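What I learned shopping for our second bench

Neema Kinyua here, from the Katcombe refurb floor, with the money update I've been promising since October. A few of you stopped me by the coffee machine to ask why the second robot bench isn't ordered yet, so grab a chair, this one has numbers in it (sorry!).

Quick catch-up for the new folks. We take in old office desktops, strip out whatever is worth keeping and send it on to Nzioka for resale. The first bench works on processors and sockets. I wanted to copy it exactly, same arms, same grippers, same everything, and be done by lunch. Then I opened the quote from Sturnomier.

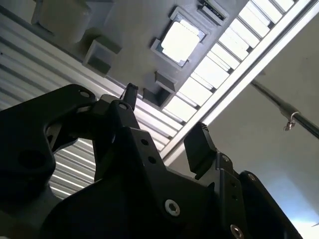 The arms were close to what I had penciled in. What got me was the small stuff. Spare fingertips, brackets, cables, the mounting kit, all on separate lines, and the lines added up to $1,320 before anyone had touched shipping. I had put down a big fat zero for that. My fault entirely, I copied last year's sheet and last year's sheet was wrong too.

So I went back and split the budget into pieces I can explain to anybody who asks.

Grippers and fingers

We're staying with two-finger grippers. I looked hard at suction and I liked the price, but with the load plate and lever standing up around a socket I kept coming back to fingers. One spare set of fingertips per gripper goes in the order from day one. They're $114 a set, and I would much prefer to have them in a drawer than pay for rush delivery.

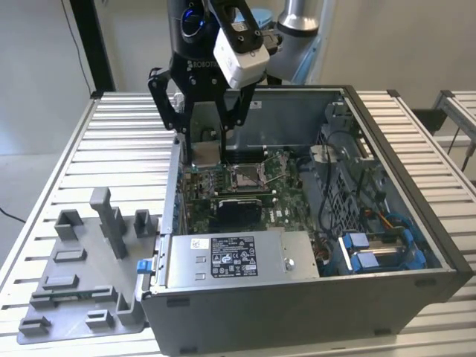 Fixtures

I love our printed fixture plates. They're cheap, we can change them in an afternoon, and when a new case model shows up we just print another one. Gukow offered us a machined plate, very handsome, and I said no thanks for now. Printing material comes to $269 for the whole next batch, and that includes a few plates we'll surely get wrong the first time. The layout stays simple, with a place for the chip to sit and the holders off to the side of the computer.
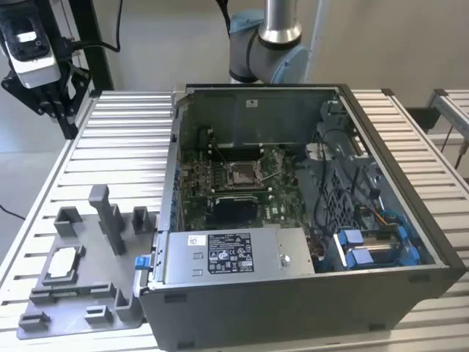

Could we save money by buying one arm now and adding the other later?

Only a little, and we'd pay for it twice. The installer bills a visit each time, and the bench frame has to be leveled and checked again after anything heavy gets bolted on. If cash gets tight I'd sooner push the whole bench back a month.

Time on the bench

I always forget to budget for people. Somebody has to teach the positions, watch the first runs and fuss with the plate until it sits right against the case. I've set aside 14 working days for that, and I asked for the same person to do all of it so we don't keep relearning the same little lessons.

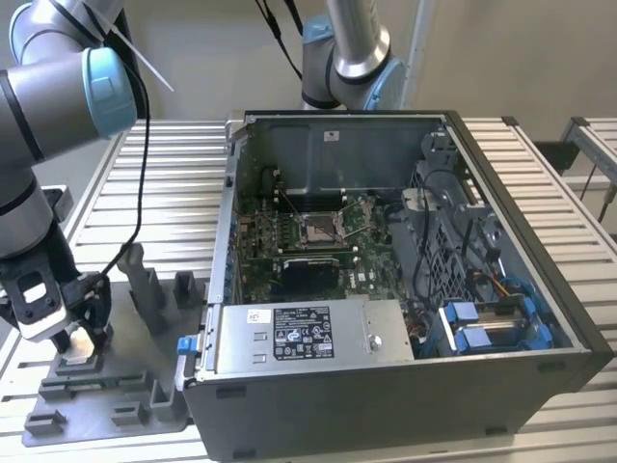 I also added a line for donor computers, a handful of identical towers that stay with the bench and never go out to Nzioka. It's so much easier to practice on a machine you don't have to worry about! If you spot matching ones in the intake cage, please put my name on them and leave the side panels with them.

The revised quote should be back before the end of the month. Once I have it I'll post the full sheet on the board by the loading door, and you can write on it. Pencil, please.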